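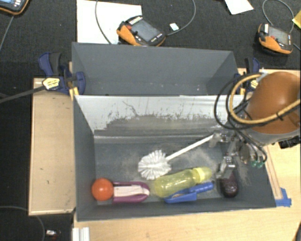 Is a home-built picking cell worth the trouble if all it does is move junk from one bin to another? It is if you like fixing things more than you like having them finished.

I've put 21 weekends into mine at the shared shop in Starnton, and I'd do it again tomorrow. People keep telling me to buy the Okier kit and be done — fine, but then what do I do on Saturdays? My opinion (and I'll argue it with anybody at the workbench!) is that the boring parts teach you the most. Clamps. Cable slack. Getting two bins to sit still. I spent $98 on hose and fittings before I wrote a line of code worth keeping, and in December I tore out the whole mount and started over.

Also, please use weird objects. Matching blocks make you feel smart, and then a toilet brush comes along and ruins your week.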